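House rules for scoring a grasp in simulation

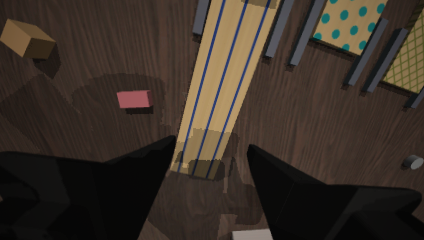
Wrist view in the simulator, with the striped plank between the fingertips.

I spent most of December cleaning up how we score pick tasks in Skemano, our simulator setup. The scoring code was fine. The trouble was that two people could look at the same run and write down different results, and both could point to a rule that backed them up. Tianyou Tang and I had done exactly that with a batch of 15 runs and disagreed on almost half of them.

So we wrote the rules out again. They fit on one page now. I'm posting the main ones because a few people at Briltik asked what we use.

Start state. Every run begins from a saved layout with a number on it. If you move an object by hand to make it reachable, you save that as a new layout and give it a new number. Old scores stay with the old layout. We used to nudge things and carry on, and the numbers from that time can't be compared with anything.

Clutter. Leave it in. The plank has gray bars lying near its far end and patterned panels in among them, and a gripper that only works on a bare floor doesn't tell us much. Bumping a neighbor gets logged but doesn't fail the run. Pushing a neighbor out of the work area does.

Long objects. This is where most of our arguments came from. Our old rule said "grasped" meant both fingers in contact. With a long board you can pinch the near end, get contact on both sides, and still have the far end dragging on the floor. The new rule has two marks, one for contact and one for lift, and lift means no part of the object touches the floor for 2 seconds. You report both marks. You don't average them.

Shadows and lighting. The gripper throws a shadow on the board and the floor right where the fingers need to go. Wilfredo Yap wanted the shadows turned off for scored runs, as the edges come out blotchy and he thought they were confusing the detector. We tried it and the scores went up, and then I asked him to put them back. Shadows stay on unless the test is about lighting, and the setting goes in the log either way.

Stopping a run. The limit is 90 seconds of simulated time. A person can stop a run early only if the arm is stuck against itself or the physics has blown up. Looking hopeless is not a reason. I have stopped plenty for that in the past and I'd guess a few would have recovered.

Reruns. None for scored work. If the simulator crashes, the run is marked void and the void count is printed next to the score. Our last report had 11 voids, and I would like to know why before the next one goes out.

Still open: what to do about Vi, our older controller, which writes its logs in a different format and has no lift mark at all. For now its scores sit in their own table. Tianyou thinks we should drop them. I'd keep them through the next round and decide after that.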